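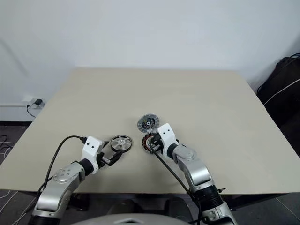
Nuno Bettencourt wrote back after reading the first draft that a listing which says "steps from the water" should be scored as false if the steps number 500. I disagreed then and half agree now. The argument is kept in the notes further down, since it decided how one of the columns works.

Vundside Lodging Claims

Data card, second version

Summary

Vundside Lodging Claims is a table of promises made by small hotels, guesthouses and holiday apartments in their own advertising, set beside what a person could confirm by calling, writing or staying. It has 1748 rows. Each row is one claim from one property, such as "all rooms face the lake" or "breakfast served until noon." Of these, 1268 have a verdict. The rest are marked open, and I would rather leave them open than guess.

The set was put together by Sena Sulemana, with text cleaning by Nuno Bettencourt. It covers properties around the Vundside shore and the Meireles valley, plus a short list of apartments let through the Vivora booking desk. It does not cover campgrounds or private boats with beds in them, though several owners asked us to add those.

Why it exists

Hotel copy is written to be agreed with. "Cozy" can mean small, and "lively" can mean there is a bar under your bed. Most review collections measure how happy a guest was, which tells you a lot about the weather that week and very little about whether the whirlpool tub worked. We wanted something narrower: did the property say it, and was it so?

I'm not convinced we fully managed it. Please read the section on known problems before quoting any figure from this set.

Files

claims.csv - one row per claim, with the verdict if there is one
properties.csv - one row per property, with its area and type
wording.txt - the list of stock phrases we searched for
changes.txt - what moved between versions, and who moved it

Columns in claims.csv

claim_id: a plain number. Gaps are rows we withdrew.
property_id: matches properties.csv.
claim_text: the sentence as the property published it, spelling mistakes included.
topic: view, room, food, bathing, access, price or staff.
verdict: held, partly, failed or open.
how_checked: phone, letter, stay or document.
month: the month of the check, without the day.
note: free text. Some notes are long and a few are grumpy.

A row might look like this, written out:

claim_text: Every suite has a private balcony with water view
topic: view
verdict: partly
how_checked: stay
month: May
note: Balcony yes, private no. Shared with next suite, low rail between. Water visible if you stand.

How claims were checked

Phone checks came first. The caller asked the front desk a plain question and wrote down the answer. This is the weakest method, and I argued against using it at all. A clerk reading from the same brochure will confirm the brochure. We kept these rows because some claims, such as check-in hours, really can be settled by asking.

Letters were sent where the phone rang out. Replies took long enough that a few properties had changed hands by the time they came. Those rows are open.

Stays are the best evidence we have and also the most expensive, so they lean toward cheaper places. Anyone comparing luxury resorts with guesthouses should keep that in mind, and preferably not do it.

Documents means a printed price list, a menu, a floor plan or a public permit.

A verdict of "failed" needed 5 separate points of agreement on our check sheet: the claim was current, it was specific, it applied to the dates checked, the checker had access, and a second reader came to the same view. "Held" needed only the first four. Nuno thinks this lets hotels off lightly. It does. I still prefer a rule that is slow to call someone a liar.

The "steps from the water" question

Distance phrases gave us more trouble than anything else. "Steps from," "moments from," "a short stroll" and "in the heart of" all sound like facts until you try to check one. In the first version we marked them open across the board. In this one they are scored only where the same page also gives a distance or a walking time, and the verdict is on that figure. The loose phrase is stored in the note.

Nuno's position was that a reasonable guest has a picture in mind and the hotel knows it. Fine, but whose picture? My mother's short stroll would take me past lunch.

Known problems

The properties are the ones whose advertising we could find. Places that fill up by word of mouth hardly appear, and they may well be the better places.

The Vivora apartments share copy. The same paragraph was pasted onto many listings, so one false sentence shows up again and again. Group by claim_text before you report a failure rate for them.

Off-season checks are thin. A heated pool in May tells you nothing about that pool in winter.

Topic labels were given by one reader. "Bathing" covers tubs, pools, saunas and the lake itself, and that was probably a mistake.

Price claims age fast. I would not use them for anything except studying how price claims are worded.

Uses we would discourage

Please don't rank hotels with this. The number of claims per property depends mostly on how talkative its owner is, and a place that promises nothing cannot fail. Fluvavano Guesthouse comes out with a perfect record on the strength of a single claim, that it has beds.

Please don't train a tool on it to write better hotel copy, either. There is enough hotel copy.

Corrections

Owners may ask for a recheck. Send the claim_id and something we can look at: a dated menu, a plan, a receipt. A statement that the guests are always delighted will be filed, but it won't change a verdict. Rechecked rows keep their old verdict in changes.txt, with the new one beside it.

Still to do

Split the bathing topic.
Move the remaining phone checks on views to open - a view can't be checked by phone, and I don't know why we thought it could.
Ask the Meireles properties for current floor plans again.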